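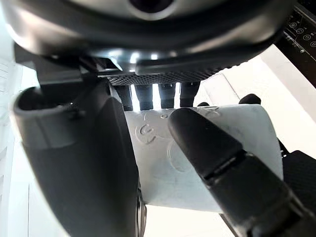
Contents > Part Two: Sources > Chapter 6

Chapter 6
How the town got its name, supposedly

Malsha Abeysekara

Most districts have a story about their name, and most of those stories are wrong. I don't mean slightly muddled, with a date out by a year or a surname misspelt. I mean wrong from top to bottom, made up by someone who looked at the word, didn't know what it meant and filled the gap with the first thing it sounded like.

Take Proltham. Ask at the bakery or the library and you'll hear that a bullock driver called Prole made camp on the flat one winter, that his mates took to calling it Prole's home, and that the words were rubbed down by use until they became what's on the railway sign. It is a good story. It has a working man in it, some weather and a joke. It has been printed in the shire's centenary booklet, in two school projects I've been sent by hopeful parents, and on a tea towel.

There is no bullock driver called Prole in any record I have been able to find. The name is on the first survey plan of the district, spelt as it is now, drawn up before there was a track for bullocks to come down. The surveyor gave English-sounding names to nine parishes in a row and left no note on any of them. He may have been remembering a village. He may have been tired and making up syllables. We don't know, and the honest entry in a gazetteer would say so.

Students tend to find this deflating. They ask what the right answer is, and when told there may not be one, they quietly go back to the bullock driver. Part of the job of this chapter is to make that harder to do.

6.1 What a name story looks like

Stories that explain a place name after the fact are often called folk etymologies. Strictly, linguists keep that term for cases where the word itself changes shape to suit a mistaken idea of its origin, as when asparagus became sparrow-grass. Local historians use it more loosely, for the story as well as the change, and I'll follow the looser habit while admitting that it is loose.

After you have read a few dozen they become easy to spot. Somebody says something, usually while lost, thirsty or drunk, and the remark sticks to the spot. Or a foreigner mishears a local. Or there were once two sisters. The main figure often has no first name. The event has no date, or has a date that falls conveniently just before the records start. And the story explains the modern spelling, letter by letter, when the older spellings are quite different.

That last point is the most useful. Slanina Creek is said to be named after a pig farmer, slanina being a word for bacon in several Slavic languages. Fair enough, and there were Slavic families in the valley by the time the butter factory opened. But the oldest parish map has Slaney's Creek, the next has Slaneys, and the spelling with the two n's and the final a turns up much later, in a typed list with a good many other slips in it. A typist is a dull ancestor for a creek. I'd still back the typist, though not with much money.

6.2 Who is telling it, and when
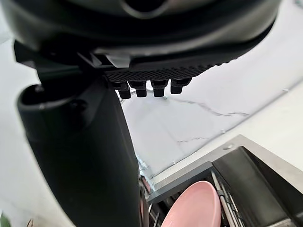
A story told in the present is evidence for the present. It shows what people in a town like to believe about themselves, and that can be well worth having. What it doesn't do, without help, is take you back to the founding. Between the teller and the event there may be four or five generations, and at each step somebody had the chance to improve it.

People get cross at this point, and I have been told more than once that I am calling somebody's grandmother a liar. I'm not. Grandmothers repeat what they were told, the same as professors do, and professors have the worse record because they put it in print. The Jamari story is a case in point. Visitors to Jamari are told the name is “an Aboriginal word meaning meeting of the waters”. Which language? The brochure doesn't say. Which waters? There is one river, and it meets nothing for a long day's walk in either direction.

Be especially wary of that formula. Old popular lists of Aboriginal place names are full of pretty meanings with no language given and no speaker credited, often copied from one list to the next. Some may be sound. Plenty are guesswork by settlers who asked one question, badly, and wrote down whatever they thought they heard. If you are working on a name like this, the people to talk to are the community whose country it is and any language centre they run, and you should be ready for them to tell you that they don't know either, or that it isn't yours to publish.

6.3 The trouble with agreement

Beginners are impressed by numbers. A former student collected 221 accounts of how Prikeck Hill was named, from letters, newspapers, council files and interviews, and was pleased to find that nearly all of them agreed on a shepherd and a thorn bush. She called it overwhelming evidence in her draft. Then she put them in date order. Nothing before a newspaper column of one particular March mentioned a shepherd or a bush at all. Everything after it did, some of it word for word.

So she had one account, and a great many echoes. Her revised thesis ran to 419 pages, which I thought was a lot for a hill, but the chapter where she takes her own first draft apart is the best thing in it, and we'll be using part of it in the exercises.

Before you go on to 6.4, pick a name from your own district and write down the story you were told about it. Put down who told you and how old you were, as near as you can say. Then find the earliest written spelling you can, from a map or a land record if possible, and leave the websites until last. Don't try to settle anything yet. Keep the page, as you will need it when we come to parish maps and the people who copied them.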